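Sweatpants with elastic cuffs: how do you fold them so the pile stays up?

Forum: Laundry and Closets > Folding and Storage
467 views

mirelle_k wrote:
Hello everyone. I am new in this part of the forum, I usually read only the stain section. English is my second language, so please excuse my mistakes.

My question is about sweatpants, the thick ones with fleece inside and a wide elastic cuff on the leg. In our home we are four persons and every person has several pairs, because the apartment is cold from October until spring. I fold them in half along the middle, then in three parts from the bottom to the waist. The result is always a wedge. One side of the pile is high where the cuffs are, the other side is low, and after the third pair everything slides to the back of the shelf.

The shelf is from Lendau, the narrow model, and it is 431 mm wide inside. I cannot make two piles next to each other. I also cannot hang them, because the closet rod is full with coats.

How do you do it? I would like to hear from people who have really the same kind of pants, with the gathered cuff, and a shelf like mine.

tanbark wrote:
You are folding from the wrong end. The cuff is the thickest part of the leg, so if you start there it becomes the core of the fold and everything goes around it. Start at the waist. Fold the waist down to the knee, then bring the cuffs up over it and stop before the edge. Cuffs end up in the middle of the pile, lying flat. Been doing it like this since my kids were in hockey.

Oddny77 wrote:
Roll them. Problem solved. Rolls don't slide if you put them in a box.

mirelle_k wrote:
Thank you both. Tanbark, I will try it this evening. Oddny, I tried rolling last winter. On an open shelf they open again by themselves, and one of my sons pulls from the bottom, so the whole thing comes down. Which box do you use?

Oddny77 wrote:
The Mamitz one, the low fabric one with a handle in front. You stand the rolls up in it, don't lay them down. He can pull any pair he wants and the rest stay where they are.

pressingmatters wrote:
I have to disagree with rolling for fleece. A tight roll leaves the nap crushed on the inside and you get lines on the thighs which stay there till the next wash. For T-shirts I roll, for jersey I roll, for brushed fabric I fold loosely and never put more than a few in a pile.

Oddny77 wrote:
Mine have no lines. Maybe you roll too tight?

pressingmatters wrote:
Maybe. Or maybe mine are thicker. I only say what I see on my own pants.

Aníbal Cabrera wrote:
Good evening. I worked for a long time in the folding room of a small hotel laundry, and we had staff sweatpants in winter, so I have some experience with this question. I write slowly in English, so I hope it is clear.

The cuff is difficult because it is shorter than the leg when it rests. The cloth above it has to go somewhere, and it makes a small balloon. If you fold through the balloon, you have a lump. Before any fold, put the pants on a table, take each cuff with two hands and pull it a little to the sides, then push the balloon upward with your flat hand, in the direction of the knee. The cloth becomes flat for a moment, and in this moment you fold.

1. Lay the pants with the front up, and flatten the pockets. A pocket lining which is turned makes a lump as big as the cuff.
2. Put one leg over the other. The back seam makes a small triangle, fold this in, so the side is straight.
3. Flatten the cuffs as I said above.
4. Fold the cuffs to a hand's width below the waist. Do not go to the edge.
5. Fold once more. If the shelf is low, fold in three.

On the shelf, turn every second pair around. The thick side of one goes over the thin side of the other. With this the pile is level even when the folding is not perfect.

tanbark wrote:
Turning every second one, yes. I forgot to say that, I do it without thinking. But I still say start from the waist. Bringing cuffs almost up to the waistband puts two elastics close to each other, and that's your wedge again.

Aníbal Cabrera wrote:
This is why I stop one hand before. The elastics are then not on top of each other. But I think both ways can work, it depends on how thick the waistband is. With a drawstring I would perhaps do it in your way.

mirelle_k wrote:
I did both ways with the same pair. Tanbark's way gives me a softer edge, Aníbal's way gives a straighter side. The turning was the big difference. The pile is still standing, but my son has not been at home yet.

There is another thing. My daughter's pair has a cuff which was already tired when we got it, a Correa from the second-hand shop. It does not come back to its shape, and the end of the leg makes a wave. Is this from the dryer?

pressingmatters wrote:
Likely heat, yes. Elastic hates a hot dryer. I dry everything with elastic on the rack, and the cuffs hang down, never over the bar.

gusset_and_seam wrote:
I would add the softener to that. My neighbor swears by Hotwood liquid and her cuffs look fine, but mine got loose and I blame it. I can't prove it.

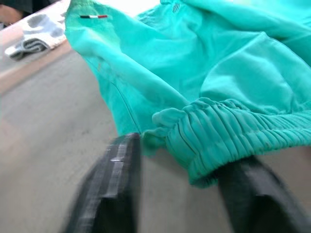

Should the cuffs be folded inward before the pants go on the shelf?

Leave them out flat. A cuff that is turned in on itself makes a double layer of elastic, and that is the lump you are trying to get rid of.

tanbark wrote:
Agree on leaving them flat. The only time I turn a cuff is for packing a suitcase, where I stuff socks in the leg anyway.

Oddny77 wrote:
Can a tired cuff be fixed, though? I have one pair where the body is perfect and only the ankles are gone.

gusset_and_seam wrote:
Depends how it is made. If the elastic runs in a tunnel you open the seam for a short length, pull the old one out with a safety pin on the new one, and close it by hand. If the elastic is sewn through in many rows, with all those little pleats, you would have to unpick everything, and I would not do it for an everyday pair. Cut the cuff off and put on a piece of ribbing.

mirelle_k wrote:
Hers is sewn through, I looked now. I will maybe try the ribbing after the holidays. Where do you buy it in a color that is close? The pants are dark red.

gusset_and_seam wrote:
I don't try to match. Gray or black ribbing looks like it was meant to be so. Cut it shorter than the leg opening and stretch it while you sew.

Aníbal Cabrera wrote:
Please wash the ribbing one time before you cut it. I made this mistake and the legs became narrow like for a child.

mirelle_k wrote:
Thank you, I will wash it first. And news from the shelf: my son took the pair from the bottom at 7:15 in the morning. The pile went a little to the left and stayed there. I have ordered 2 of the Mamitz boxes too, for the pajamas.

Oddny77 wrote:
Stand them up!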